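Workshop notes > Toys & collectables > Restoration

Apr 11, 2021

Drarnia figures, second session. Picking up where I left off with the Perkness lot. Most of it is 1990s cartoon tie-in stuff, the frog knights and the two villains, plus odd accessories that don't belong to any of them.

Yellowing first. Sir Bellini (the green one with the gold helmet) still has a cream-coloured belly that ought to be closer to white. Peroxide gel under the lamp, 16 hours total, turned once. Better on the chest, not much change under the arms. Leaving him overnight before deciding on another go. Leopoldo thinks the arms are a different plastic from a different factory run. Could be. The mould stamps on the feet don't match the card scans either, so maybe he's a put-together from two figures.

Did NOT gel the helmet. Gold paint lifts if you look at it wrong, see April notes on the shield.

Joints. Left hip on the Mamora witch was seized solid. Hair dryer on low, then a bit of silicone grease worked in with a toothpick. Moves now but squeaks. Right hip is floppy, tried a coat of clear floor polish on the ball, two coats, let dry between. Holds a standing pose for about 30 seconds then she sits down slowly. Third coat tommorow.

Paint matching. Tried four mixes for the witch's cloak. The colour on the card art is much bluer than the figure ever was so don't trust the card. Closest was mix 3, one drop too much grey. Write the ratios on the lid next time, I had to guess from memory. 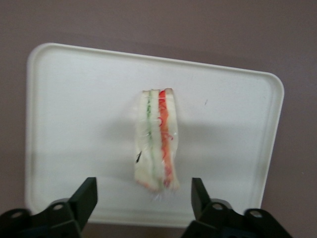 Sanding and filling

Chewed fingers on the small squire. Built up with two-part putty, then 1000 grit wet. Went through the putty on the thumb and had to redo it. Slower with the thumb. Also found an old glue repair at the wrist, brittle, brown, probably superglue from way back. Scraped what I could with the blunt scalpel.

Catalogue numbers. Leopoldo Barrera has the checklist and says the squire is no. 114, the later release with the moulded belt. Mine has a painted belt so I dunno. Ask him to check the variant page again, he may be reading the reissue line.

To do
- third coat, witch hip
- order more putty (grey, not the green)
- card scans back to Leopoldo
- find the squire's sword, last seen in the accesories bag
- photos for the listing once Bellini's arms are sorted or I give up on them

Sticker sheets can wait. The adhesive is gone on all of them and I don't want to start that job with half the bench taken up.

Filed under: action figures, 90s cartoons, repairs

Get new notebook entries by email. Enter your address to subscribe. You can unsubscribe at any time.

Recent entries
Drarnia figures, first session: sorting and washing
Shield repaint, what went wrong
Battery corrosion in talking toys
Storing carded figures through a humid summer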